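Keeping Bare Metal Bright in the Workshop
January - by the Bidport Workshop Page

I love a clean piece of metal, and I love it even more when it stays that way! Damp months are hard on bare steel, so get ahead of the rust while you still can.

1. Wipe off fingerprints first. A rag with a splash of rubbing alcohol does it, and please do the edges too (everybody skips the edges). Then lay the piece flat on something clean. 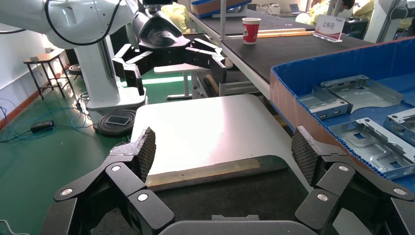

A reader in Niven swears by old flannel pajamas for this step, washed without fabric softener so they leave no film behind.

Flannel is wonderful stuff, so go raid the closet.

2. Oil thin, then thinner. Two drops on a cloth will cover more than you'd think - if it feels slippery, buff some off.

3. Sort small parts before you store them. Brackets, hinges and odd plates scratch each other when they get tossed in a heap, so I slip a sheet of brown paper between layers. Lids on overnight!
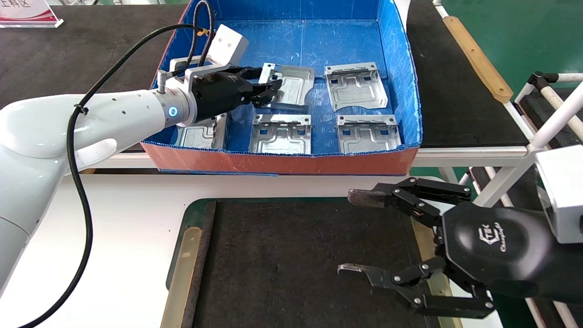

4. Label everything. Masking tape and a fat marker, that's all. I have 196 labeled tubs and jars now and I can find a hinge pin in the dark.

Comments

Flitex: Do you oil brass as well? Mine goes dull by spring.

Lorkby: Paste wax on brass, Flitex. Thin coat, let it haze, buff it up. Lasts me all winter.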